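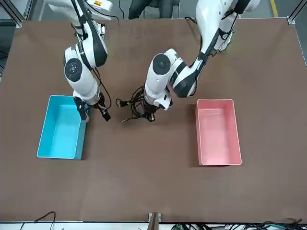
Cable weekend, everyone! I said in July I would finally deal with the drawer and it has taken me until this Saturday, but I'm in it now and I have tea.

My system is two bins, a blue one and a pink one. Blue is for cables I can name and have used since we moved to Mesa. Pink is for everything else, and pink goes out of the house. I tried it once with 4 categories and ended up with a pile on the rug called "maybe," which lived there for weeks.

Black cables are the worst, I'm sorry. They all look alike, and they knot themselves up so you pick up one plug and get the whole family along with it. Find a plug end first and work back from there, slowly, and please don't yank (I have yanked, I regret it).

Someone asked how I tie them afterward. Loose loops as wide as my hand, then a strip of that soft hook-and-loop tape. I bought a roll of 2000 little paper tags years ago and I will be leaving them to my grandchildren, so every cable gets a tag too, with the name of the thing it belongs to.

Oh, and the charger for the old Sinum radio still hasn't turned up! If it's in the pink bin by tonight I'm going to be so cross with myself. More after lunch, there's a second drawer.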